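# Clamora cell: wrist setup notes

Everything we know about keeping the Clamora arm happy, and it's a fun little machine to look after! Radu Bălan wrote the first version.

## Before a run

- Wipe both fingertips and check the 2 screws on each.
- Home the arm, then open and close the gripper 5 times - listen for clicks.
- Load the `skurkent` profile. Grip force stays at 11.

## Monthly

Grease the wrist joint and swap the cable tie at the elbow. 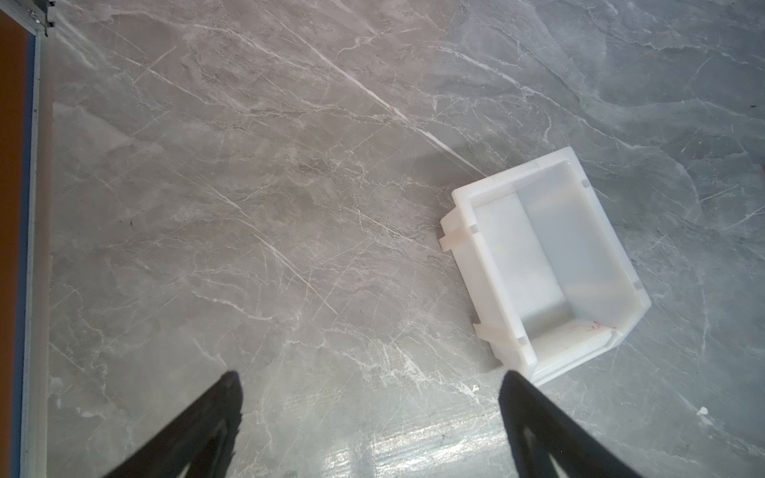 Exposure on the wrist camera took us 14 tries, and we love how it came out. Keep auto gain off. The glossy floor throws a bright band of glare between the black fingers, so tune on the rim of the white bin and check that its corner notches stay sharp.

Saved settings live in `wrist/tetteh.yaml`.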